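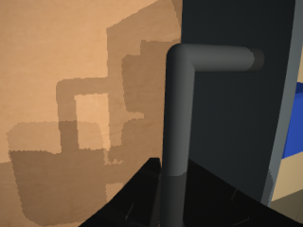
I get asked about robots more than I get asked about limescale these days, which is saying something in Hiswood, where the water is so hard it practically comes out of the tap in lumps. Can a machine do it yet? Should I wait and buy one? So this month's page is the usual mixture of tips, but I've gone chore by chore and said how far I think the machines have got, and what to do with your own two hands in the meantime.

## Floors

Yes, mostly! I've had a Lūse robot vacuum since last spring (£194 in the Drulton sale, and I dithered over it for weeks) and I wouldn't give it back. It does the kitchen and hall every morning while I have my tea. What it wants from you is a tidy floor, so half the job is still yours.

- Pick up charging leads and anything with a fringe. Mine ate the tassels off the hall runner and I had to cut it free with nail scissors.
- Tuck the runner ends under, or roll the whole thing up before you set it off.
- Wipe the little sensors on the underside with a dry cotton bud once a month. If it starts refusing to cross a dark mat, try this first.
- Cut the hair off the brush with a seam ripper. It slides under in one go and doesn't nick the bristles the way scissors do.
- Empty the bin outdoors. Please.

It doesn't do corners, and it doesn't do stairs. I keep an old paintbrush on the windowsill for the corners and flick everything out into its path before it starts. (My sister-in-law says this is cheating. She hoovers by hand and complains about her back.)

## Washing up

People forget the dishwasher is a robot of sorts. It has been doing a chore nobody likes for decades, and it gets no credit because it doesn't have arms. Loading it is another matter. I've watched plenty of clips of robot arms putting plates in racks and it's lovely, soothing stuff, but the plates are always the same size and there's never a gravy boat.

If your Drellow or whatever you've got is leaving grit on the glasses, take the filter out and scrub it with an old toothbrush and washing-up liquid. Then look at the spray arm. The holes clog with seeds and bits of label, and a wooden cocktail stick clears them nicely. Don't use a pin, it can break off inside and then you're really stuck.

Soak labels off jars before they go in. I do mine in a bowl overnight, with a spoonful of bicarb if the glue's the stubborn sort, and a drop of cooking oil rubbed on afterwards for the last sticky patch.

## Taps, spouts and bends

Not yet, and I wouldn't hold my breath. Cleaning round a spout is a job for bent fingers. You've got to get behind it, feel for the rough patch, press hard enough to shift it and lightly enough not to scratch, and do all that in a gap you can't see into. Give me a machine that can do the back of my kitchen tap and I'll cook it dinner.

For a chalky spout, mix 500 ml of warm water with the same of white vinegar and soak a strip of old tea towel in it. Wrap the strip round the spout, right up over the bend, and hold it on with an elastic band. Half an hour is plenty for a light crust. Rinse it really well and dry it, especially round the base where the drips sit. Skip the vinegar altogether on gold or brass finishes, and keep it off marble and limestone. Plain soapy water and patience for those, I'm afraid.

The flossing trick is still the best one I know for the back of a pipe. Take a pair of old tights, loop one leg behind, hold both ends and saw gently from side to side. It gets the part your cloth misses, and it works on towel rails and chair legs too.

Dark matt fittings are all the rage and they show every splash. A soft damp cloth, then a dry one straight after. No cream cleaner! It leaves shiny patches on a matt surface and there's no rubbing them back out again.

## Laundry

The machine washes, the machine dries, and then there's a heap on the bed. Folding is where it all stops. I did see a folding gadget advertised at £1,957, and you had to clip each shirt on by its shoulders yourself, by which time I could have folded it and put it away. A friend in Drulton swears they'll have cracked it by the time we retire. I've told her to get on with her pillowcases.

My own shortcuts, such as they are:

- Fold on top of the dryer as things come out. A warm T-shirt needs no ironing.
- Store a sheet set inside its own pillowcase.
- Pin socks together before the wash, if you've got the sort of household that'll put up with it. Mine lasted a fortnight.

## In the shed and on the shop floor

I spent a good stretch of my working life in a packing hall outside Drulton, so I've a soft spot for this one. The machines there were marvellous at doing one thing. Same box, same place, same tape, all shift. Put a box down crooked and everything stopped until one of us walked over and nudged it. From what old colleagues tell me the newer ones cope better with crooked, and there's still somebody walking over.

That's worth remembering at home. Anything you can make the same every time, you can hand to a machine sooner. A robot mower loves a plain rectangle of lawn and sulks round a pear tree. My neighbour paid £146 just to have the boundary wire put in again after moving a flower bed, so settle your borders first and buy the mower second.

For the shed itself: draw round your tools on the backboard in felt tip, so you can see what's missing at a glance. Wipe metal blades with an oily rag before you hang them up. Screws go in jars, and the jars go where you can see them.

## What I'd buy and what I'd leave

Robot vacuum, yes, a basic one, and wait for the sales. Mower if your lawn's the right shape. Window-cleaning robots I borrowed and took back, the edges were worse than when I started. Anything with arms I'd leave for now, though I'll happily go on watching the clips.

Next time it's moths, and what to do about jumpers before they go away for the summer. If you've a cure for a squeaky ironing board, send that in as well, mine's driving me up the wall.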